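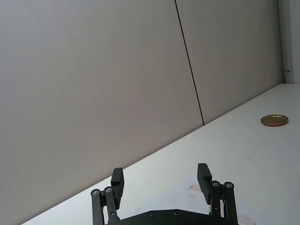 The White Table Comes Back

By Rocío Sánchez

For years the plain white tabletop was what you bought when you could not decide. It went into dorm rooms, sewing corners and rented offices, and it was usually the first thing out on the curb when people moved. Now it is turning up in kitchens and dining rooms again, and the people buying it are paying real money.

Benedita Simões runs Hirell, a two-room furniture shop that used to sell mostly dark oak. She put one white table in the window in October to fill a gap left by a late delivery. It sold the same afternoon. She ordered another, and then a batch of 16.

"I thought it was the price," she says. "So I raised the price. They still went."

Her best seller is a rectangular table from a small workshop called Skastitz. It costs $635 without legs, which are sold separately and which annoy everyone. Customers come in having read the number online and leave with a longer receipt than they planned. Simões now writes the full cost on the tag.

Most of her buyers say they want a surface they can see things on. Small screws, beads, pills and pencil shavings all vanish on dark wood grain. On white they show up right away. So does everything else, and this is the main complaint. Coffee rings, crumbs, cat hair, blue jean dye from a sleeve – a white table records a whole breakfast.

Yupin Sitthichai repairs clothes at home and has worked on the same white table for 20 years. The top has gone slightly yellow on the side nearest the window. There is a burn at one corner from a travel iron and a row of pinpricks where she used to cut patterns without a mat.

She wipes it down with dish soap and warm water, then dries it with an old towel. She tried scouring powder once, early on, and it left a dull patch that picks up dirt faster than the rest of the table. For ink she uses rubbing alcohol on a cotton ball, tested first on the underside. For turmeric she waits. Left in direct sun, the stain on hers faded over a couple of weeks.

"People scrub too much," she says. "Then they buy a tablecloth."

White is also harder to match than it sounds. Oskari Kauppinen, who mixes finishes at Skastitz, keeps a drawer of sample chips that all look the same until you lay two together. Some lean blue, some pink, some toward cream. He asks customers to take a chip home and look at it in the evening with the lamps on. A cool white that looked crisp in the shop can turn gray under a warm bulb, and a creamy one can look dirty next to white walls.

He also prefers a matte finish for anyone who plans to work at the table. Gloss throws the overhead light back in your eyes. Matte is a little harder to clean, and greasy fingerprints tend to stay on it until you use soap, but most people who have tried both stick with matte.

Joni Tuominen went the cheaper way. He found a used top, sanded it lightly, and painted it in his garage with four thin coats from a roller. The paint was dry to the touch by dinner. He put a lamp on it the next morning and the base stuck. He has since repainted that spot and gave the whole thing 20 days before setting anything down again.

His advice for anyone doing the same is to buy a new foam roller for the last coat and keep the garage door shut. He missed a moth in the third coat and had to sand it out.

At Hirell, Simões has moved the oak to the back room. She still uses a dark table herself at home, one of the old ones from the shop, with a drawer that sticks. The next delivery from Skastitz is six tops, five of them already spoken for. The legs are coming in a separate truck.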